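Setting up your screening room, part 2: sound check and test reel

By now you should have the Nwachukwu projector on its shelf and the Usley speakers roughly where you want them. If you skipped the bit about the screen, go back and do it first, I'll wait. I run a little film night in Grendthorpe and I've set this kit up in more village halls than I can remember, so these steps are the ones I use myself.

Before you start

You'll need the Sesholm player, its remote, the long speaker cable and the film you're going to show. Plug everything into the same power strip.

CAUTION: Turn the amplifier all the way down before you connect anything. I once didn't, and the pop was loud enough that the dog next door joined in.

1. Connect the player to input 2 on the projector. Input 1 works too, but it drops the sound on older discs and I've given up trying to find out why.

2. Run the speaker cable along the wall and tape it down anywhere people will walk. Dark halls and loose cables don't mix!

3. Turn on the projector first, then the player, then the amplifier. When you shut down, go backwards.

4. On the player, open Settings, then Picture, and pick Cinema. Leave the sharpness alone (please). Older films look awful with it turned up, all crunchy around the faces.

5. Set the frame rate to Auto. If you leave it on Fixed, slow pans will stutter, and somebody in the second row will tell you so at the interval.

NOTE: The player holds up to 128 saved picture settings. I use two, one for black and white and one for everything else.

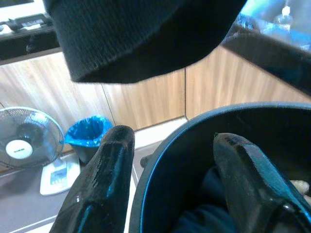 6. Now for black level, the step most people rush. Put on a night scene you know well, turn off the room lights and give your eyes a couple of minutes. Bring Brightness down until the shadows go solid, then creep back up one click at a time. You want dark things to stay dark and still be things: a crumpled bit of navy fabric at the bottom of a black pot should read as fabric, and the thin blue shine inside the rim should stay thin. If the whole pot goes gray you've gone too far, so come back a click.

7. Save it. Press and hold Store until the light blinks, or you'll be doing step 6 all over again next time (ask me how I know).

8. Play a scene with plain talking in it and walk to the back row. Bring up the volume until you can follow every word, then add a touch more, as a full room soaks up sound like you wouldn't believe.

NOTE: If voices seem to lag behind the lips, go to Sound, then Delay, and try 8. That's fixed it in every hall I've used. Subtitled films can fool you here, so test with a language you speak.

CAUTION: The projector lamp gets very hot. Let the fan finish by itself before you pull the plug, even if everyone's waiting to lock up. The lamp should be changed once it shows over 300 hours on the counter if you bought it used like I did, mainly because you can't be sure what it went through before.

If you've got a picture and clear voices at the back, you're ready for part 3, where we get into trailers, intervals and what to do when a disc freezes ten minutes from the end.

Share (8)
2 comments

Related
Setting up your screening room, part 1: screen and seats
Setting up your screening room, part 3: show night
Subtitles that people can read from the back
Our March program at Grendthorpe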